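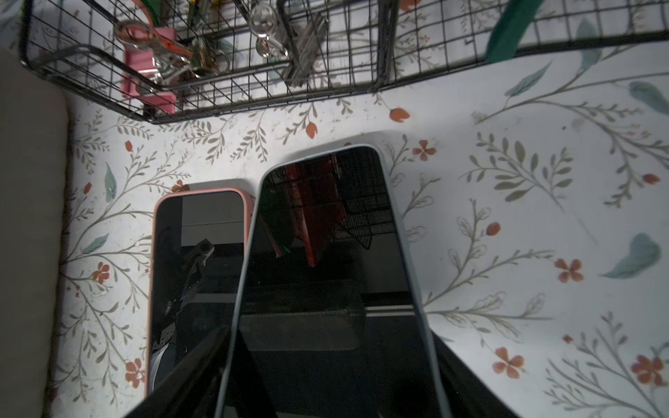 *Figure 1. Wrist camera view with the fingers at two overlapping phones.*

# Comparing Gripper Fingers on the Two-Arm Cell

This procedure is for staff who need to choose between the Gosimlow and Trindeck finger sets for flat, smooth objects. It covers mounting, camera checks, the trial itself and the record sheet. Allow one morning for each set. Questions should be sent to Rasmus Lūse.

## Before you start

- Power down both arms before changing fingers.
- Fit the same finger set to both arms. Mixed sets make the left and right results impossible to compare.
- Load the Wuteck controller profile that matches the set. The grip force limit must read 23 in the profile header.
- Open each wrist camera feed and confirm that both fingertips can be seen.

Glossy objects need extra care at this stage. A dark phone screen acts as a mirror, and the wrist camera may pick up reflections of nearby equipment in the glass (Figure 1). Judge the position of the phone by its case edge. If the edge is hard to find, lower the exposure one step and look again.

## Running the trial

1. Place the phones face up on the patterned table cover. For the overlap test, let one phone cover part of the other along its long side.
2. Bring the wrist down slowly until the fingers are on either side of the upper phone.
3. Close at 70 percent speed and hold for 300 milliseconds before lifting.
4. Move the phone to the tray and release it.
5. Repeat with the other arm.

A grip counts as good only if the lower phone stays where it was. Mark any shift, however small, as a partial result.

## Working over the tray

Tray work tests how well the fingers handle objects close to a wall. One arm may work inside the tray while the other waits at the rim, but the operator must watch the gap between the two wrists at all times.

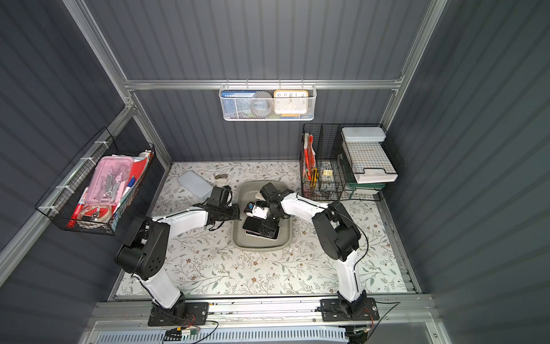 *Figure 2. Right gripper in the gray tray, left gripper at the rim.*

Use the Ramanauskas record sheet and enter each attempt as it is made. A full comparison is 133 attempts per finger set. Note which arm was used, the object, the result and any camera fault.

If a finger touches the tray wall, stop the arm, back it out by hand control and check the tip for wear before going on. Worn tips are to be replaced in pairs. Completed sheets go in the shared folder under the name of the finger set, with the controller profile attached.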